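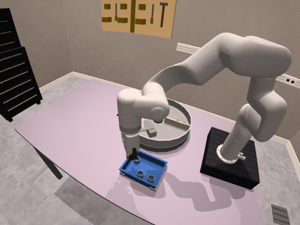
Call for Participants: Teleoperation Study in Simulated Parts Handling

The Netlow project at Sernano is looking for adults to operate a simulated robot arm for a paid research study. No experience with robots is needed. We are as interested in people who have never done this as in people who have.

What the study is about

Last June we finished a first round of 188 recorded runs on a small-parts task. The arm works over a blue tray that holds three gray rings, and the operator controls it with a handheld device. A control policy was then trained on those runs. It did well when the rings were spread out and poorly when a ring sat close to a wall of the tray. Our reading of the logs is that the operators in the first round were too much alike. All of them were lab members, and nearly all approached a ring from the same side.

The second round tests whether a wider mix of operators gives a better policy from the same number of runs. We will train one policy on the old recordings and one on the new, then compare them on 49 starting layouts that neither has seen.

Operators get two views. One shows the whole work area, with the arm, the tray and the round container behind it. The other is a close view looking down past the gripper fingertips.

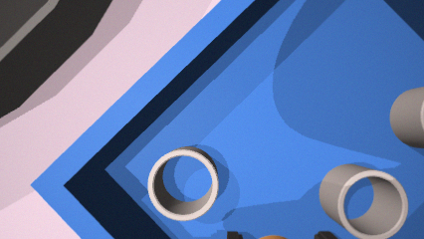

The close view is the one most people rely on for the last part of a reach, and it takes a little getting used to. Shadows fall across the floor of the tray and can make it hard to judge how high the fingers are. Please don't worry about being slow. We record time per run, but it is not used to rate you, and slow runs are as useful to us as fast ones.

What you will do

1. Read and sign the consent form, then fill in a short questionnaire about your work, hobbies and any gaming or machine-operating experience.

2. Practice for as long as you like, up to half an hour, with someone in the room to answer questions.

3. Complete 14 recorded runs. The rings start in a different layout each time. You may stop and restart a run if you lose track of the gripper.

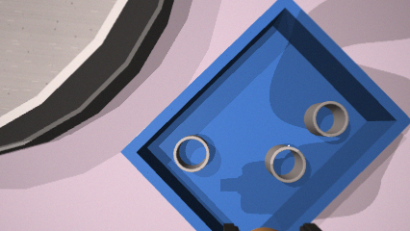
4. Talk with us for a few minutes about which layouts felt hard and how you decided where to come in from.

One visit is enough. Most people should be done in under two hours, breaks included.

Who can take part

You must be 18 or older, able to read instructions in English, and comfortable looking at a screen for 20 minutes at a stretch. Glasses are fine. Left-handed operators are very welcome – the first round had only one. You can't take part if you were an operator in the first round or if you work on the Frade control software.

Payment and data

Participants receive $60 at the end of the visit, and the full amount is paid even if you decide to stop early. We keep the control inputs, the rendered views and your questionnaire answers under a number, never your name. There is no video or audio of you. The recordings may be released with the paper.

How to sign up

Write to Lourenço Calado at the Tosow building, Room 229, or leave your name at the front desk there. Tell us which hand you prefer and whether mornings or afternoons suit you. Sign-up opens on 28 September 2022 and stays open until all places are filled.

© Sernano | Netlow project | Contact | Privacy | Back to top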